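From: Abdelilah Belhaj
To: clarno-house list
Subject: Re: [clarno-house] Sponges, again

On Wednesday Huanca wrote:
> Hi all,
>
> I have thrown out the kitchen sponge. It was lying in the bottom of
> the sink under a saucepan and it smelled like a pond. This is the
> third time I have thrown out the kitchen sponge. I don't mind doing
> it, but I would like it recorded that I have done it.
>
> Can we please agree on (a) what we are buying, (b) where it lives
> when nobody is holding it, and (c) who replaces it? I have seen
> steel wool, one of those yellow and green things, a cloth that may
> have been a sock, and a brush with no bristles on one side. They
> can't all be the sponge.
>
> Also the bathroom on the second landing has bar soap sitting directly
> on the porcelain again. It has formed a bond. I had to use a butter
> knife.
>
> Huanca

Huanca, it is recorded. I've put it in the house notebook under "S," between "Stairs, squeaking" and "Stove, left rear burner, do not."

I'll take the three questions in order, as somebody who has now lived at Clarno long enough to have opinions about drainage.

(a) What we're buying. I went to the discount place next to the laundromat with money from the jar and came home with soap dishes and sponges. I had meant to buy only sponges. The soap dishes were by the register, and after the butter knife I felt we were owed something. They're plastic, a pale cream with some yellow-green in it, the color of every bathroom my grandparents' friends ever owned. I'm aware that it matches nothing. The bathroom on the second landing is pink and brown, so I would ask what you think would have matched.

The important thing is the grid. The floor of the dish is all crisscrossed ribs with openings between them, so the soap is held up off whatever puddle it makes. If you've been setting your soap on a flat saucer, as Samo does, you've been making soup. I say this with affection. Samo's soap has been one long bar of soup since the fall.

The sponges come in a shape. I'll get that out of the way now, before anybody writes to the whole list about it. It's either a flower or a paw print, the package was no help, and there's an outline stamped in the top that could be read in support of either side. They are orange. The store had plain rectangles too, at the same price, and I stood there like an adult and picked these. My reasoning was that the last several sponges went missing because they looked like anybody's sponge. I would like to see somebody take this one down to wash a bicycle and then tell me they thought it was theirs.
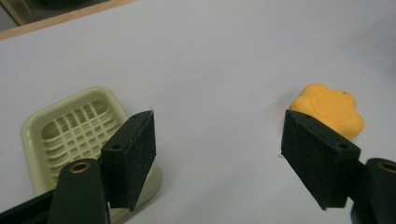
Samo: I'd like to object to "soup," and then I'd like to ask whether the sponge is supposed to go in the soap dish, because if it is, we need a bigger dish or a smaller flower. Also it's a flower. Also, why can't we just leave the sponge on the edge of the sink, where God intended?

Thank you, Samo, who sent that to me alone and said I could pass it on. To answer: you can put the sponge in the dish if you stand it up on its side against the rim. I've been doing it that way upstairs and it seems content. If you lay it down flat, it dries on top and stays damp below, and in a few days we're back at the pond. As for the edge of the sink, ours slopes inward. Anything you leave there at night is in the basin by breakfast, generally under a saucepan, and then Huanca has to write to us.

That brings me to (b), where it lives.

My proposal for the kitchen is the windowsill behind the tap, on the left. The basil used to be there. The basil isn't going to need the room. The sill gets sun in the morning and there's usually a draft from the bad latch, and between those two a sponge ought to stand a chance. Please don't put it on the right side, next to the toaster. I shouldn't have to say that, but I've read back through the archive of this list and there is a thread from before my time with the subject line "toaster (wet)," so evidently I do.

For the two bathrooms: one dish each. On the second landing it goes on the little shelf over the tap and stays there. It doesn't go on the rim of the tub. Every one of us has at some point stepped on a thing that was on the rim of the tub. In the ground floor bathroom there's no shelf, so it'll have to be the top of the cabinet until Jostulix comes back about the tiling. They have our number. They've had it since June.

Rinse the dish now and then. I realize that washing an object whose entire career is holding soap feels like an insult, but the gunk collects on the ribs, and once the openings clog you own a saucer again. Turn it over, knock it against the sink, run the hot tap through it. An old toothbrush gets into the corners. Please make sure it's an old toothbrush. There's a gray one in the jar under the kitchen sink for this, and it should never come upstairs for any reason.

(c) Who replaces it. I know how we got here. We've had a rule that "whoever notices" replaces the sponge, and what this has produced is a house full of people with remarkable powers of not noticing. I include myself. I walked past that sponge for most of a week. I looked at it, thought "hm," and went and ate a sandwich over the other side of the sink.

So I suggest we stop relying on character and tie it to the trash. Whoever takes the bins out at the end of the month throws out the kitchen sponge on the way, no matter how it looks, and opens a new one. No appeals. If it still seems like a nice sponge, demote it: snip a corner off and put it in the bucket for floors. A sponge with a corner missing is a floor sponge. A floor sponge doesn't get promoted back to dishes because company is coming and the good one can't be found. I'm looking at nobody, but I was at that dinner.

The spares are in the cupboard over the fridge, in the cookie tin. The tin says cookies. I'm sorry in advance.

A few other points while I have you, since I get one of these messages a season before people start filtering me.

Steel wool. It's for the bottom of the big pot and for nothing else. It isn't for the nonstick pan. We no longer have a nonstick pan, we have a pan, and the steel wool is why.

The sock. I asked around and it isn't a dishcloth, it's a sock. It's been washed and it's on the radiator in the hall if the owner would like to be reunited with it quietly.

The brush. I'm going to defend the brush. It's ugly, but it dries faster than any sponge ever made, and it's the only thing that gets into the tall glasses if your hands are bigger than Huanca's. It can go on the hook. If the half with no bristles bothers you, use the other half.

Wringing. When you're done, squeeze the thing out. Then squeeze it again, as if it owed you money. Half of what Huanca calls the pond is a sponge that somebody set down full, with suds still in it, in the belief that it would work the rest out for itself. This takes no time at all. I've watched people in this house spend longer choosing a mug.

Bits of soap. When the bar gets down to that sliver that won't lather and won't go away, press it onto the new bar while both are wet and leave them overnight. By morning they're usually one soap. If you can't be bothered, throw the sliver out. Please don't leave it in the dish beside the new bar to be somebody else's decision. There was a stretch last winter when the second landing had a small family of them.

Money. The jar covered all of it, so I'm not collecting from anybody. There's a receipt on the fridge under the fish magnet if you want to audit me. The receipt does also show a bag of licorice. The licorice was mine, I put the change back, and I won't be taking questions.

If you hate the color, or you want rectangles, or you believe with Samo that it's a flower (it's a paw print), write back to the list before the weekend and we'll talk about it over the next soup night. I mean actual soup. If I don't hear anything, I'll take that as consent, clear the dead basil off the sill, and set everything out where I've said.

Huanca, would you check the kitchen one after a few days and tell us how it smells? You have the nose for it, and by now you have the standing.

Abdelilah

P.S. The butter knife has been through the wash twice and still tastes a bit of lavender. I've moved it to the back of the drawer. It's the one with the bent tip.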